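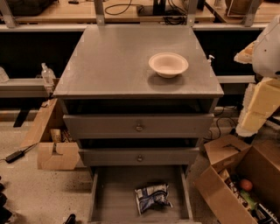
Passei as duas últimas semanas a comparar duas garras no mesmo braço, com a mesma câmara na cabeça e o mesmo controlador, e ficam aqui as notas antes que me esqueça dos pormenores. A primeira é a Pritine, de dois dedos paralelos, com almofadas de borracha. A segunda é a Masson, também de dois dedos, mas com pontas flexíveis que dobram quando encostam a uma superfície. A tarefa foi sempre a mesma: arrumar coisas num móvel cinzento de três gavetas, com puxadores redondos de metal, e voltar a tirá-las. Um saco de snacks amarrotado no fundo da gaveta de baixo e uma taça de papel branca no tampo parecem coisas fáceis, e foram as duas que mais tempo me levaram.

Fiz 412 tentativas ao todo, 200 com a Pritine e o resto com a Masson. O número desigual explica-se por ter perdido uma manhã de janeiro a calibrar mal a primeira e não me ter apetecido repetir tudo. Deitei fora os dados dessa manhã.

Começo pelas gavetas. O puxador é pequeno e a Pritine agarra-o bem se chegar centrada. Se chegar desviada, uma das almofadas bate no puxador e a gaveta fecha em vez de abrir. A Masson perdoa mais, as pontas escorregam para o sítio, mas ao puxar cedem um pouco e a gaveta vem aos solavancos. Com uma gaveta que corra bem nas calhas isto não se nota. Com a minha nota-se, sobretudo a do meio, que prende a meio do curso desde que comprei o móvel em segunda mão. Já lhe passei cera duas vezes.

A taça de papel foi o contrário do que eu esperava. Pensava que as pontas flexíveis iam ganhar com folga e ficaram quase iguais. A taça é baixa e de aba larga, e o que conta é o ângulo de entrada. Com a garra na vertical, um dedo por dentro e outro por fora, as duas pegam. De lado, a Pritine amassa a aba se a força estiver acima do valor mínimo, e a Masson empurra a taça pelo tampo fora. Acabei por fixar a entrada vertical para as duas e deixei de mexer nisso.

O saco é outro assunto. Não tem forma certa, brilha, e cada vez que cai fica dobrado de maneira diferente. A Masson apanha-o quase sempre porque consegue raspar o fundo da gaveta sem o controlador parar por excesso de força. A Pritine tem de descer com muito mais cuidado, e aí o problema passa a ser a altura. Um erro de 5 milímetros para baixo e o braço pára, o mesmo erro para cima e os dedos fecham no ar.

Sobre a câmara tenho menos a dizer. Uso a Cirndale, montada na cabeça e virada para baixo. Vê bem o tampo e vê bem a gaveta de baixo quando está toda aberta. A de cima e a do meio, abertas só um bocado, são uma faixa escura e pouco mais. Experimentei um candeeiro ao lado da bancada e melhorou a faixa mas estragou o saco, que passou a ter um reflexo branco por cima da impressão. Tirei o candeeiro. Uma segunda câmara no pulso resolvia isto, mas é mais um cabo e já tenho cabos a mais pendurados naquela bancada.

O controlador é o Trirkenton, versão antiga. Funciona. O limite de força define-se por articulação e não na ponta, o que obriga a fazer contas sempre que se troca de garra, e a Masson é mais pesada. Quem for trocar de uma para a outra deve refazer a compensação de gravidade antes de qualquer outra coisa. Eu não refiz no primeiro dia e o braço ia descaindo devagar enquanto eu procurava o erro no código da visão.

Contas finais, só para o saco e a taça juntos: 183 pegas boas à primeira com a Masson. Para a Pritine ainda não tenho o número limpo, porque algumas sessões ficaram com as etiquetas trocadas e tenho de rever os vídeos um a um.

Por agora fica a Masson montada. Para puxadores e caixas rígidas voltava à Pritine sem pensar muito. Falta experimentar fruta e frascos pequenos, que já estão separados, e depois ponho os resultados noutro post.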